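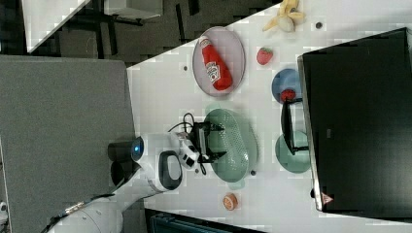
Ticket: Plurness policy stalls over target after retraining
Project: Drisley tabletop sorting
Component: grasp selection / action chunking
Status: Resolved, leaving open for comments
Priority: Medium

Reported, Monday 9:40 am

After the switch to the new Plurness checkpoint, the arm reaches toward the item it was told to get and then hovers. It doesn't fault and it doesn't time out. It makes tiny corrections above the target until someone presses stop. The old checkpoint never did this on the same toy kitchen set.

What I ruled out first:
- Camera calibration. Reran it, error is the same as before.
- Gripper driver. Opens and closes fine from the console.
- Network lag. Moved inference to the local machine, no change.

Update, 11:15 am

Got it to repeat on demand, and I'm so happy about that! The stall only shows up when the prompt names something with another item close by. Ask for an item sitting by itself and the arm goes straight down and takes it. I logged the predicted action chunks, and in the bad runs they split into two groups – one heading for the named item, one heading for its neighbor. Our smoothing step averages overlapping chunks, so the arm ends up aiming at the gap between them.

Update, 2:30 pm

Tried the method from the Koubek reading group notes. Instead of averaging, sample several chunks, cluster them by end point, keep the biggest cluster and throw out the rest. Once a cluster wins, stick with it for 3 chunks before voting again. It took 30 lines of code and most of those are logging.

First run, clean grasp. Second run, clean grasp. I may have clapped.

One catch: with no hold period the arm flips between clusters and looks nervous. With a long hold it ignores items that get nudged. 3 is the best setting so far, but I only tried a handful of values.

Update, 4:50 pm

Ran the offline check on 2000 saved episodes from the Surnlow set. The split chunks are in there too, mostly in cluttered layouts, so this was not a quirk of one table. The old checkpoint has them less often, which fits with it never stalling here. My guess is that the new training mix has more demos where people approached the same item from different sides. I love this result, because it means the extra variety is fine to keep and the fix belongs in the smoothing step.

Resolution

- Chunk averaging is off by default in the Drisley config.
- Cluster voting is on, hold set to 3.
- Added a warning to the log when the two largest clusters are close in size.

Still to do: test with the wrist camera only, and try the drawer task, where the motions are longer and the end points may not separate as well. If you see hovering again, please attach the chunk log – the video alone won't show the split.

Related tickets
Gripper closes early on soft items
Checkpoint loads with wrong action scaling
Surnlow episodes missing prompt text
Hold setting ignored after emergency stop

This site uses cookies to keep you signed in and remember your ticket filters. Accept | Manage settings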